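Ceseck Drutwood 2 Running Shoe Review

Posted 26 October 2021

I bought the Drutwood 2 in March to replace a pair of Lolleck trainers that had gone flat in the heel. I paid full price at a running store. The shoe has been on my feet for most of my easy runs and a good share of my faster ones, and I now have enough miles in it to say what it does well and where it falls short.

Fit

I wear a 10 in most brands and a 10 fits me here. The heel is snug and the midfoot holds without having to crank the laces. The toe box is a little shallow. My big toenail rubbed the upper for the first two weeks, and then the fabric gave enough that I stopped noticing it. If you have a high instep, try them on before you order. They come in regular and wide. The wide only comes in black.

The tongue is thin and it slides toward the outside of the foot. There is a loop for the laces halfway up, but it sits too low to hold the tongue in place. On the first version of the shoe the tongue was stitched down on one side, and I don't know why Ceseck changed that.

Cushioning and ride

The foam is firm. Coming from the Lolleck, I found it harsh for the first few runs, especially down the hill at the end of my street. It softened a bit after that. On a long run of 15 miles my feet were tired at the end but my calves felt fine, and with the old shoes it was usually the other way around.

Where the firm foam helps is at speed. The shoe doesn't sink when you push off, and it feels steady when you come around a bend. I have done 1,000 meter repeats in it, and also 3,000 meter time trials, and I never wished I had packed a second pair. It isn't a racing flat and it doesn't feel like one. It is a daily trainer that can handle a workout.

Grip

The outsole is a flat rubber with small square lugs under the forefoot and a smooth strip down the middle. On dry pavement it is fine. On wet leaves and painted crosswalks it slips, and I slow down for both. On gravel it picks up small stones in the groove at the heel, and you have to dig them out with a key.

On synthetic track it is better than I expected from such a plain pattern.
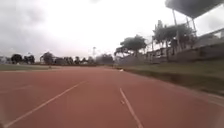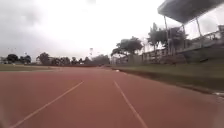
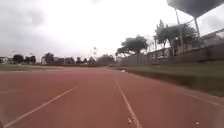 Reddish-brown surface and white lane lines in all four.

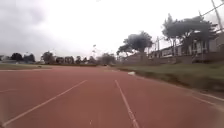
Can you wear the Drutwood 2 for track workouts and road miles both? I do, and the only cost I have found is faster wear at the front edge of the outsole. If most of your week is long and slow, a softer shoe would suit you better.

Upper and heat

The mesh breathes well over the toes and poorly along the sides, where there is a layer of printed plastic. In July my feet ran hot at the arches. After a soaking they take a full day to dry with the insoles out. The insoles pull out easily and go back in without bunching up.

The laces are too long. I double knot them and still have loops that touch the floor. I swapped them for a shorter pair out of a drawer.

Durability

After 85 runs the rubber under the ball of my right foot is worn down close to the foam. The left is in better shape, and that matches how I wear out every shoe. The heel counter is still stiff. One of the overlays by the little toe has started to peel. It hasn't gotten worse in the past month, so I have left it alone. I expect to get through the winter with this pair, then move them to yard work.

Compared with others

The Lolleck is softer and weighs less, but mine was done much sooner. The Ngata trainer I borrowed for a week had a better tongue and a wider toe box, with a heel so loose that I got a blister in two runs. For my foot the Drutwood 2 sits between them.

What I liked

Steady at faster paces
Heel hold
True to size
Comes in wide

What I didn't

Sliding tongue
Slick on wet paint and leaves
Long laces
Slow to dry

I would buy it again at a discount. At full price I would try the Ngata in a half size down first.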